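4 Surfaces and Edges

Every flat object has a longest direction, and how it lies on a surface affects what we can say about its size. In this chapter we deal with length, angle and outline, using thin shapes on level tables.

4.1 Lying at an angle

A bar set square to a table is easy to measure. One set at a slant needs two readings - one along each side of the table - and its length follows from both. 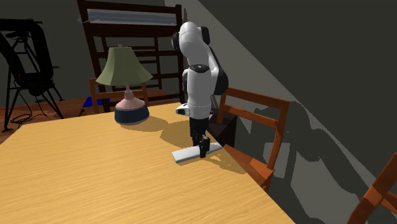 Figure 4.1 A thin bar lying diagonally on a table.

The rule holds only where the ends are square. For a shape that narrows to a tip, the Dovwood method takes the centre line first and the outline second.

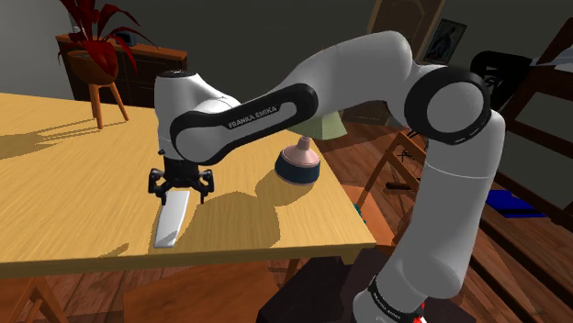

Figure 4.2 A flat, blade-shaped object, tip pointing down and to the left.

Readers who have not met centre lines should work through section 2.2 before going on.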